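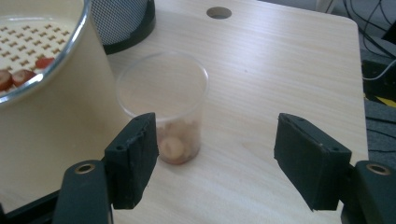

버너빌 단편영화제, 출품작 187편 접수…본선 일정 확정

버너빌 단편영화제 사무국은 올해 경쟁 부문 출품 접수를 마감한 결과 모두 187편이 들어왔다고 목요일 밝혔다. 극영화와 다큐멘터리, 애니메이션을 합한 숫자다. 본선 진출작은 2월 중 영화제 홈페이지에 공개된다.

올해는 경쟁 부문이 둘로 나뉜다. 지난해까지 한 부문에서 심사하던 극영화와 다큐멘터리를 따로 심사하고, 애니메이션은 내용에 따라 두 부문 중 한 곳에 배정한다. 상영 시간 제한은 30분에서 25분으로 줄었다. 대상 상금은 부문별 4000달러이며 관객상 수상자에게는 300달러 상당의 편집 장비 이용권이 주어진다.

심사위원장은 편집감독 출신인 청즈킨(Tsz-kin Cheung) 감독이 맡는다. 청 감독은 장편 데뷔작 '클론다노'로 이 영화제 신작 지원을 받은 바 있다. 그는 사무국을 통해 "짧은 영화일수록 첫 장면을 어디서 시작하느냐가 중요하다"며 "완성도가 조금 떨어지더라도 자기 이야기를 끝까지 밀고 간 작품을 눈여겨보겠다"고 말했다.

상영은 오미아 극장 1관과 2관에서 진행된다. 개막작은 리아오 필름이 제작한 중편 '강 건너 세탁소'로 정해졌다. 상영 뒤에는 감독과 주연 배우가 참석하는 관객과의 대화가 40분간 이어진다. 폐막식에서는 수상작을 연속 상영하며, 입장권은 따로 판매하지 않고 현장에서 선착순으로 배부한다.

예매는 본선 진출작 발표 다음 날 오전 10시에 시작한다. 전 작품에 한국어와 영어 자막이 제공되고, 다큐멘터리 부문 일부 회차에는 화면 해설이 포함된다. 회차별 해설 제공 여부는 상영 시간표에 표시될 예정이다.

관련 기사
- 오미아 극장, 심야 상영 금요일로 옮겨
- 리아오 필름 차기작 촬영 시작
- '클론다노' 감독판 재개봉
- 단편 다큐 제작 지원 신청 안내

이 사이트는 서비스 개선을 위해 쿠키를 사용합니다. 계속 이용하시면 쿠키 사용에 동의하는 것으로 간주됩니다. 동의 | 설정 변경

기사 제보 및 문의 | 개인정보 처리방침 | 무단 전재 및 재배포 금지 | 맨 위로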